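흰색은 왜 자리마다 다르게 보일까요?
빛과 그림자, 그리고 우리 눈 이야기
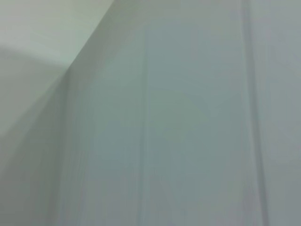

가까이에서 본 연한 회녹색 면. 왼쪽 위는 더 밝게 보여요.

방 안의 벽을 한번 천천히 살펴보세요. 벽 전체를 같은 페인트로 칠했는데도 창문 옆은 환하고 구석은 어둡습니다. 어떤 곳은 노르스름하고 어떤 곳은 푸르스름합니다. 페인트를 여러 가지 쓴 것일까요? 대부분은 한 가지 색입니다. 달라지는 것은 벽에 닿는 빛입니다.

물체의 색은 어떻게 보일까요?

우리가 물체를 보려면 빛이 필요합니다. 해나 전등에서 나온 빛이 물체에 부딪히고, 그중 일부가 튕겨 나와 눈으로 들어옵니다. 이렇게 빛이 튕겨 나오는 것을 반사라고 합니다.

햇빛은 하얗게 보이지만 그 속에는 여러 색의 빛이 섞여 있습니다. 비가 갠 뒤 뜨는 무지개가 바로 햇빛이 색깔별로 나뉜 모습입니다. 빨간 사과는 빨간빛을 많이 반사하고 나머지 빛은 대부분 흡수합니다. 그래서 빨갛게 보입니다. 흰 종이는 모든 색의 빛을 골고루 많이 반사합니다. 검은 종이는 거의 모든 빛을 흡수합니다. 여름에 검은 옷을 입고 햇볕 아래 서 있으면 흰 옷을 입었을 때보다 더운 것도 이것과 관계가 있습니다.

회색은 흰색과 검은색의 중간입니다. 모든 색의 빛을 골고루 반사하지만 흰색보다 적게 반사합니다. 여기에 초록빛을 조금 더 반사하면 회녹색이 됩니다.

빛을 받는 방향이 중요해요

상자를 책상에 놓고 한쪽에서 손전등을 비춰 봅시다. 손전등을 마주 보는 면이 가장 밝습니다. 비스듬히 놓인 면은 그보다 어둡고, 뒤쪽 면은 가장 어둡습니다.

손전등의 빛을 물줄기처럼 생각하면 이해하기 쉽습니다. 빛이 면에 똑바로 닿으면 좁은 곳에 빛이 모입니다. 비스듬히 닿으면 같은 양의 빛이 넓게 퍼집니다. 넓게 퍼진 만큼 한 곳에 닿는 빛은 줄어들고, 그 면은 어두워 보입니다.

화가들은 이 성질을 이용해서 그림을 그립니다. 네모난 상자를 그릴 때 세 면을 각각 다른 밝기로 칠하면 평평한 종이 위에서도 상자가 튀어나온 것처럼 보입니다. 세 면을 모두 똑같이 칠하면 납작해 보입니다.

옆에 있는 색도 옮아와요

흰 벽 옆에 초록색 커튼이 있으면 벽이 살짝 초록빛을 띨 때가 있습니다. 커튼에서 반사된 초록빛이 벽에 닿고, 벽에서 다시 반사되어 눈으로 들어오기 때문입니다. 잔디밭에 흰 공을 놓아 보면 공의 아래쪽에서도 비슷한 모습을 볼 수 있습니다.

그림자에도 색이 있습니다. 맑은 날 눈밭에 생긴 그림자는 푸르스름합니다. 그림자 부분에는 해의 빛이 바로 닿지 않지만, 파란 하늘에서 온 빛은 닿습니다.

전등마다 빛의 색이 달라요

전등 가게에 가면 전구 상자에 '전구색', '주광색' 같은 말이 적혀 있습니다. 전구색은 노르스름한 빛이고, 주광색은 희고 약간 푸른 빛입니다. 같은 접시라도 전구색 전등 아래에서는 따뜻한 크림색으로 보이고, 주광색 전등 아래에서는 차가운 흰색으로 보입니다.

옷을 살 때 가게 안에서 본 색과 밖에 나와서 본 색이 다른 적이 있나요? 옷의 색이 바뀐 것은 아닙니다. 옷을 비추는 빛이 바뀌었습니다.

우리 뇌는 색을 고쳐서 봐요

저녁에 노란 전등을 켜고 책을 읽어도 우리는 책장이 노랗다고 느끼지 않습니다. 뇌가 주변의 빛을 보고 "이 종이는 흰색이야" 하고 고쳐서 알려 줍니다. 이것을 색 항상성이라고 합니다. '항상'이라는 말처럼 물체의 색이 늘 비슷하게 느껴진다는 뜻입니다.

뇌가 색을 고치려면 비교할 것이 필요합니다. 주변에 다른 물건이 많으면 쉽고, 한 가지 색만 보이면 어렵습니다. 그래서 벽에 눈을 바짝 대고 보면 원래 흰색인지 연한 회색인지 알쏭달쏭해집니다.

직접 해 보기: 흰 종이로 빛 찾기

준비물
흰 종이 2장, 연필, 가위

1. 종이 한 장의 가운데에 동전만 한 구멍을 냅니다. 가위를 쓸 때는 손을 조심하세요.
2. 구멍 뚫린 종이를 한 손에 들고, 구멍을 통해 벽의 밝은 곳을 봅니다.
3. 이번에는 벽의 구석진 곳을 봅니다.
4. 남은 종이에 어느 곳이 더 밝았는지, 어떤 색이 느껴졌는지 적습니다.
5. 아침과 저녁에 같은 자리를 다시 봅니다.

구멍으로 보면 주변이 가려져서 뇌가 색을 고치기 어려워집니다. 평소에는 똑같아 보이던 벽에서 여러 가지 색을 찾을 수 있습니다. 해나 밝은 전등을 구멍으로 직접 보면 안 됩니다. 눈을 다칠 수 있습니다.

낱말 풀이

반사: 빛이 물체에 부딪혀 튕겨 나오는 것
흡수: 물체가 빛을 받아들이는 것
색 항상성: 비추는 빛이 달라져도 물체의 색을 비슷하게 느끼는 것

올린 날: 2021년 7월 18일 일요일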